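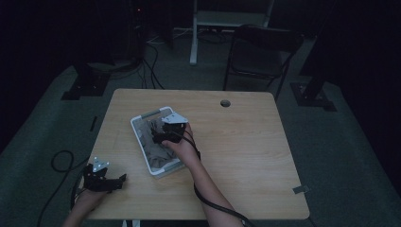 **Olmedo estrena taller de doblado y recogida de ropa**

11 de febrero de 2023 -- Primera tanda del taller de orden doméstico en el local social de Olmedo. 21 plazas, todas cubiertas desde la víspera. Lista de espera abierta.

El curso lo monta la asociación Orero, la misma que en octubre organizó el mercadillo de ropa usada. De aquello quedaron varias cajas de trapos, paños y toallas sin vender, y con ese material se trabaja ahora. Nada de prendas nuevas: se practica con lo que hay.

El formato, sencillo. Siete sesiones, grupos pequeños, una mesa por grupo y una bandeja por mesa. Cada participante saca el paño de la bandeja, lo estira, lo dobla y lo vuelve a dejar dentro. Luego otra vez, con un doblez distinto. Parece poca cosa -- no lo es tanto cuando el paño llega hecho una bola y hay que encontrarle las esquinas.

En las dos primeras sesiones, sólo paños de cocina y bayetas. Después toallas, fundas de almohada y, para el final, la sábana bajera, que es lo que más gente pidió al apuntarse. La organización avisa de que a la bajera se le dedicará una sesión entera y que conviene no faltar a ésa.

También habrá un rato para cajones y armarios: qué va de pie, qué va apilado, que se puede enrollar. Las participantes del mercadillo habían pedido algo parecido para los trasteros, pero eso queda para mas adelante.

La inscripción cuesta 2 euros por sesión y se paga en la entrada. Quien quiera puede llevar paños de casa, limpios y secos. Las bandejas las pone Orero y no salen del local. Se ruega no apoyar bolsas ni abrigos en las mesas de trabajo; hay perchero en el pasillo.

Sobre la sala: varios vecinos han preguntado si se podrá subir la luz, que por la tarde se queda corta. La asociación dice que lo ha pedido y espera respuesta. De momento las sesiones siguen a la misma hora, de tarde, con entrada por la puerta lateral. Calefacción, sí.

Los paños que se queden sin uso al terminar el curso irán al ropero del pueblo, doblados, se entiende. Las toallas en peor estado se cortarán para trapos de limpieza del propio local.

Si hay demanda suficiente se abrirá un segundo grupo con el mismo programa. Para apuntarse a la lista de espera, dejar nombre y teléfono en el tablón de la entrada o en el mostrador de Orero. No se cogen reservas por teléfono. Las plazas que queden libres se darán por orden de lista.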